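Rindham Robotics Club: where we are with the PC teardown project

Apr 28, 2019

I said back in December that I would write up the club's spring project once it had a shape, and it has one now. This will be long, and some of it is mostly for the members who missed the last few meetings.

The short version is that we are entering the disassembly category at the Gutska student competition. Each team gets a desktop computer tower lying on its side with the side panel already off. The robot has to take out parts and put them in a fixture next to the case. You get points for each part that ends up in the right holder, and you lose points for damage. The run is 16 minutes. The judges bring their own tower, and you don't know the model until you arrive, so memorizing one machine only gets you so far.

We picked it over the maze category because we already had use of an arm, and because old office computers are free. We put up a notice and had more towers than shelf space inside a month.

The tower we practice on most is a big black one with blue plastic latches on the drive bays. The latches are the reason we like it. They can be worked without a screwdriver, and the blue shows up well against the metal, so the vision code finds them even when the rest of the interior confuses it. The cooler comes off the processor before we start, following the competition rules. The expansion card at the bottom of the board stays in for the second half of the task.

We split the work into three groups this year. One group does the gripper and the fixture, one does the vision, and one writes the task code that ties it together. I was in the fixture group to begin with and have drifted into task code.
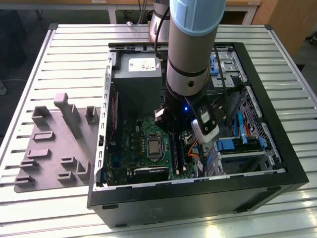 The memory modules were our first target, and they took most of the winter. A person opens the clips with two thumbs and doesn't think about it. The gripper has to come down over the slot, find the clip, push it outward and stop before it leans on the board. Our first version stopped too late. We broke a clip off one practice board in the second week, and after that the task code group added a force limit that everyone complained about for being too cautious. We have since raised it a little, twice.

Cables are the harder problem. The vision group labeled 1,511 pictures of the inside of computer cases over the winter, and the network is good at the large square things: power supply, drive cage, processor socket. It is bad at cables. A cable that passes over a memory slot changes the outline of the slot, and then the software either reports no slot at all or puts it an inch off. We tried tying the cables back before each run, but the rules only allow that if the judges' tower comes that way, so we stopped.

What we do now is look twice. The arm moves to one side, takes a second look from a different angle, and only goes ahead if both looks agree on where the part is. It costs time on every part. In exchange, we have stopped grabbing cables by mistake, which used to happen at least once a meeting.

The fixture has been through more versions than anything else in the project. It is 3D printed, and it sits flat on the slatted table to the left of the case. The first one had shallow slots and parts fell over in them. The second one had deep slots that were too tight, and the gripper would let go of a part that was only halfway in. The current one has raised blocks and holders of different sizes, plus a tall post that makes it easy to check that the plate hasn't shifted. If you are printing one of these yourself, leave more clearance than you think you need.

We also lost two meetings to calibration. The table slats are aluminum and reflect the ceiling lights, and the vision code was picking up bright stripes as edges. Turning off one row of lights helped. We can't count on being able to do that at the competition, so the vision group is adding brighter training pictures now.

For the practice runs in March and April we kept a log. Out of 100 attempts at removing a single memory module, 79 ended with the module in its holder. Most of the failures were in the first half of the log, before the second look was added. The others were nearly all the same thing: the gripper closed slightly off center and the module twisted as it came up. The gripper group has new fingertips on order from Eler and we hope those will fix it.
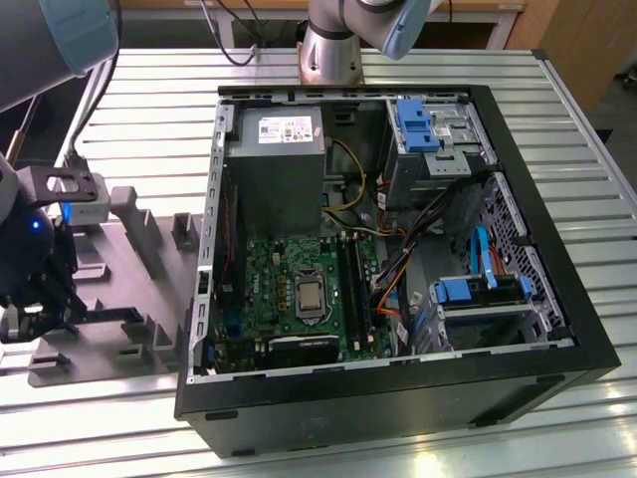
The practice tower on the table, with the fixture tray to its left.

The drive is next. On our practice tower it is held by the blue latches, so in theory it is a matter of disconnecting the cable, squeezing and sliding. The SATA connector is the part I'm worried about. It needs a straight pull, and so far our pulls have not been straight. The task code for it is in the shared folder under Väisänen, which is what we call the branch for historical reasons. Please don't rename it again.

Things that need doing before the next meeting:

The force log needs a column for which tower was used. Right now we can't tell them apart after the fact.

The spare fixture has to be reprinted. The one in the box has a cracked corner.

Somebody in the vision group should run the current network on the two small towers by the door. We have only tested it on full size ones.

The travel forms for Gutska are due soon, and I am still missing several. If you are coming and haven't turned yours in, bring it next time.

I'll post again once the new fingertips are on and we have another set of runs to compare.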